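Notes for session 8 – the built-in desk, the nook and everything that lives on it

Please bring these with you, and a pencil, as the margins are there to be scribbled in. If you missed the last session, the only part you really need from it is the folding of the cloth, and I go over that again further down, so don't worry about catching up before you come.

## Where we have got to

So far at Lelholm we have done beds, windowsills, wardrobes (inside and out) and the dreaded top of the wardrobe, and a few of you have asked when we would get to "the fiddly bits". Well, we are there now! Built-in furniture has crept into all sorts of bedrooms over the years: a desk set into the wall with a cupboard over it, a shelf with a lamp tucked underneath, a niche beside the bed with a socket in the back. They are lovely things to have in a small room, and I would have one myself if my walls were straighter, but they do want a slightly different way of working from an ordinary table that you can walk round and pull out from the wall.

The main difference is that you only come at them from the front. Everything you do, you do by reaching in, which means your sleeve and your forearm pass over the very surface you are about to clean, or worse, the one you have just cleaned. So we start at the back and come forward. I know I say "back to front, top to bottom" so often that you could embroider it on a cushion for me, but in a nook it matters more than anywhere else in the house.

## Have a look before you touch

Before you fetch a cloth, put the light on. A lamp fixed under an overhead cupboard shines down the back panel and shows you a good deal that you would never see by daylight from the window, particularly on a brown wood-grain finish, which hides dust beautifully when you look straight at it and not at all when the light comes from above. Bend down a little as well, and look along the surface as well as down on it.

The desk we are using for these notes is laminate, with the back panel in the same finish, a cupboard overhead, a bed close by on the right, and a desk calendar standing on the left-hand side.
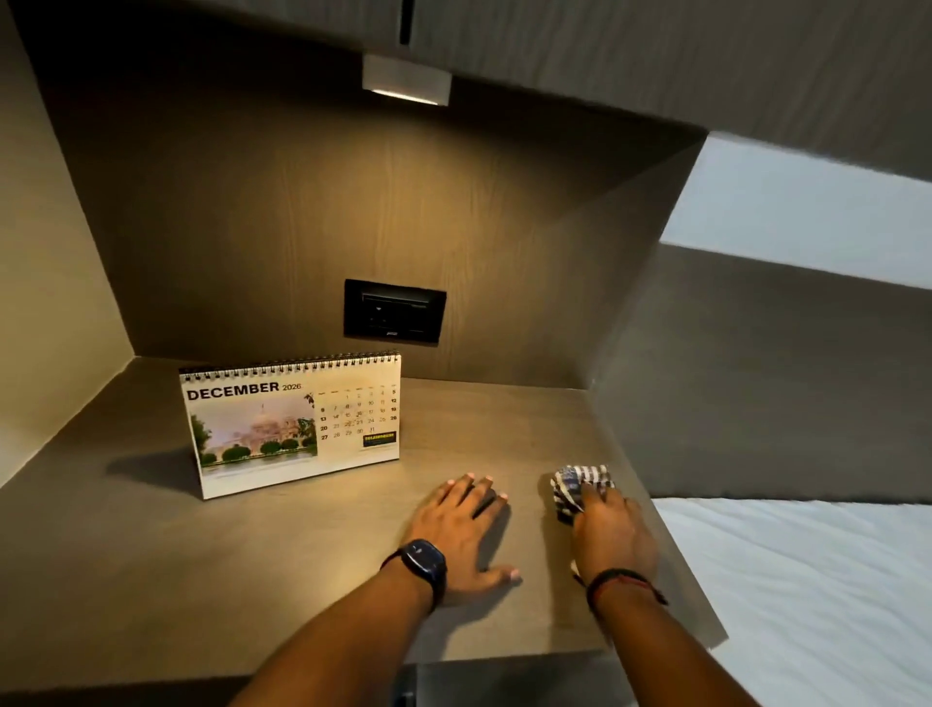 Lumturie Dervishi wanted to know whether you ought to clear a desk like that completely every single time, or whether it is all right to work round a thing if there's only the one, and she added that at home she would go round it, but she wasn't sure she should admit to that on a course.

I was very pleased to be asked, and I don't think anybody should be embarrassed. My answer is that it depends on which sort of clean you are doing. On the full clean, everything comes off, goes on a tray or a folded towel, and gets wiped before it goes back. On the everyday wipe, you may leave a light object where it is, provided that you hold it steady with your spare hand and do go right up to its foot, and lift or shift it for a moment to get underneath. What I would rather you didn't do is stop a hand's width short and leave a neat little island of dust. You'll see exactly where it was the first time somebody moves the calendar.

## What to have with you

- Two cloths, clean, and the kind that doesn't shed. A checked kitchen cloth is perfectly good if it has been through the wash often enough to go soft.
- A soft brush. An old shaving brush or a make-up brush will do for grooves and corners.
- A bowl or bottle with 500 ml of lukewarm water and a few drops of washing-up liquid. You will have most of it left over.
- A tray for anything that comes off the desk.

You don't need polish. I have nothing against polish on a proper waxed table, and those of you who were with us at Flukmont will remember me going on at some length about the sideboard there, but laminate has a sealed face and the polish just sits on top of it and goes smeary. The same goes for anything gritty. If a mark won't come off with soapy water, leave a damp cloth lying on it for a minute or two while you do something else, and try again. Do keep that away from the edges and joins, though, where water can creep in under the face and lift it.

## The order of work

**1. Overhead first.** Run the brush along any handle groove in the cupboard, and then go over the underside with a dry cloth. People forget that a cupboard has an underside, and I did too for years. If the lamp has been on for a while, switch it off and let it cool before you wipe it. Dry cloth only for the lamp.

**2. The back panel.** Work downwards, following the grain where there is one to follow. Following the grain makes no difference to how clean the laminate gets, as it is a printed pattern, but any faint streak you leave behind will lie along the lines and be much harder to spot.

**3. The socket and switch plate.** Dry cloth, always. Not "nearly dry", and not "I only breathed on it"! If there are greasy fingermarks round the switch, and on a black plate there generally are, turn the power to that circuit off at the fuse board before you do anything more than a light dry wipe, and give it time to dry properly before it goes back on. Never spray towards a socket. If you must use a spray at all in a nook (I'd sooner you didn't), spray the cloth, well away from the wall.

**4. The side walls.** These get a quick wipe from top to bottom, and then a bit of attention low down in the corner where they meet the desk. This is where the brush earns its keep. Flick the dust forward on to the surface, where you can pick it up.

**5. The surface itself.** Back to front in long, overlapping strokes, finishing with the front edge. The front edge is where people rest their wrists, so it's often the stickiest part of the whole desk, and you will want your clean side of cloth for it. Follow with the dry cloth.

**6. Put things back.** After the surface is dry, please, and not a moment before. Card and paper wick up damp from below and go wavy, and they don't ever quite go flat again.

## The folding, once more

Fold the cloth in half and then in half again, so that it fits under your palm. When one face is dirty, turn it over, and when that's dirty, open it out and refold it to a fresh one. You get 8 clean faces out of a single cloth this way, which is ample for a nook and leaves you something over for the bedside.

Having said all that, I don't mind a bunched-up cloth for tight places. Close against the foot of something, or in a corner, a crumpled cloth gets in where a nice flat pad won't go. Use the flat pad for the open surface and let it crumple for the awkward parts, and your hand will soon sort out which is which.

## Calendars, frames and other things that stand up

A tent calendar is a good thing to practise on. It is light, it slides about as soon as you breathe near it, and it folds flat on its face if you nudge it from the wrong side. The spare hand goes on it first, and only then does the cloth come in. Rest the hand near the top, by the spiral, and wipe low down with the other.

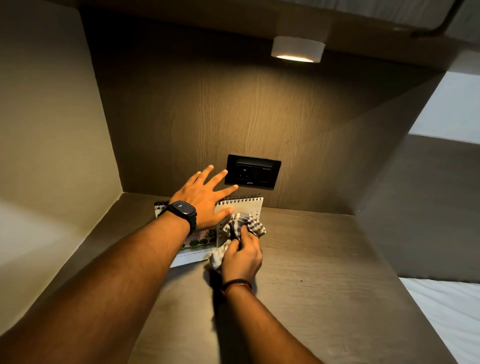

*Photo: Lelholm Home Care Course, handout collection*

Keep your steadying hand relaxed. If you press down hard on a tent calendar the two legs splay outwards, and then you are chasing it across the desk. A palm laid against the top is plenty.

As for cleaning the calendar itself, the base strip at the bottom can have a light wipe with a dry cloth, and so can the page if it has a shiny coating, but do try a corner first. The spiral collects fluff in a remarkable way. Don't drag a cloth along it, as it will catch in the loops and pull a thread, and you may bend the wire into the bargain. Use the brush instead, with the calendar lying on its side on the tray, and turn a page or two as you go along so that you reach the whole of each loop.

While you have it in your hand, check that it's showing the right month. It is a small courtesy if you're looking after somebody else's room, though I would ask first before turning a page, as some people like to leave a month up for the picture. My aunt kept the same December on her desk well into spring for no better reason than that she liked it.

Photograph frames follow the same rule: hand on the frame, cloth at the foot, and never push from the top. Lamps with a loose flex should be unplugged before you lift them. Heavy items such as a stone bookend or a full pencil pot must be lifted and not slid, for there is usually a grain of grit underneath somewhere and it will leave a scratch in laminate that you can't polish out afterwards.

## Rings, bracelets and watches

It comes up every term. I'm not going to ask anyone to take off a wedding ring or a thread they wear for a reason. What I will say is that a metal strap can scrape a surface when your wrist is low and you're leaning your weight on it, so either take it off and put it in your pocket (not on the desk, you'll leave it behind) or keep that wrist raised. Long sleeves want rolling up above the elbow.

## To do at home

Choose one recess, shelf or built-in desk where you live. Do the everyday wipe on it as you normally would, then go back with a lamp or a torch held high up near the back wall and see what you missed. Mark it on a rough sketch of the shelf, as scruffy as you please, and bring the sketch along. We'll lay them all out together on the long table.

If your own home hasn't got anything of the kind, the inside of a kitchen cupboard is a fair substitute, so long as you leave a jar or two standing in it.

## Further reading

The Berisha booklet on wood, veneer and laminate is in the box by the door. Section two has the test for telling veneer from laminate when you aren't certain, and it is worth doing before you put water anywhere near an old piece. Please sign it out, and please, please sign it back in again.

Next session: mattresses, and the gap between the mattress and the wall.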